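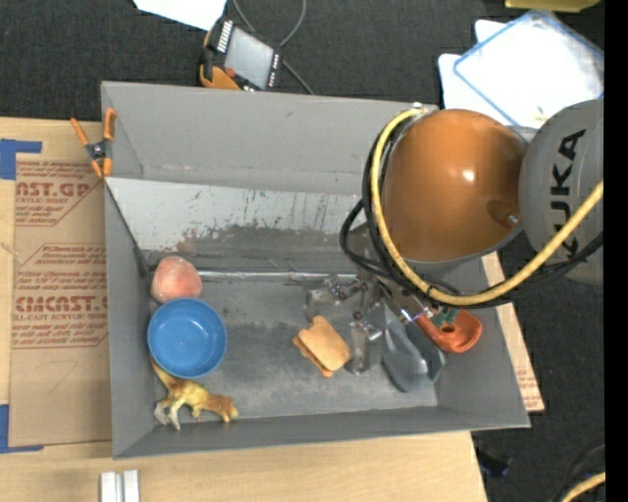
The Rillard cell is a single-arm bin-picking station used for grasping trials and, for a good part of its working life, for finding out how hoses fail. It consists of one robot, one grey bin, a tabletop and a folder of maintenance notes thicker than the robot's manual. The arm is a KUKA, as the lettering on its cover announces to anyone willing to tilt their head. A thick yellow hose and a bundle of black cables loop around the outside of the last joints on their way to the gripper, an arrangement known in the notes as the dress and in conversation by other words. Most of the upkeep described in this article concerns the dress.

Setup

The cell was put together in September by Fung-ping Yang, who also wrote the first setup sheet. The bin is placed by hand, then held in position with whatever clamp is closest. Its corners are taught as reference points from the pendant, with the arm running in manual mode at low speed. The height of the bin floor is taught last. An early version of the sheet put this step first, and the mark left by the gripper served for a while as an unofficial fifth reference point.

The working area inside the bin is set at 700 by 300 mm. Objects outside it are ignored by the planning software, Emumero, which regards the walls as solid and everything near them as somebody else's problem. Test objects are toys and kitchenware, a toy sandwich and a blue bowl among them. The sandwich has the better record.

Routine care

The fingers are wiped down and their screws checked at the start of each shift. Every 42 hours of running time the hose is inspected along its full length, with particular attention to the bend under the wrist, where it rubs. The cables are meant to hang in a looser loop than the hose. If the two are tied together, as several newcomers have tidily done, the wrist will reach the end of its slack before the software believes it has.

Bins are not cleaned. Scratches and smudges on the floor were found to have no effect on picking, and a scrubbed bin caused the vision system to report reflections as objects for most of an afternoon.

The 1315 fault

Fault 1315, a loss of gripper feedback, is the cell's best-known feature. The Skistent gripper controller was blamed and replaced twice. On 19th February the cause was traced to a cable that opened only when the wrist was turned fully one way - a position the test routine never visited. The routine now includes it. Both old controllers were put back on the spares shelf, labelled "fine".

See also

Fu calibration routine
Hose dress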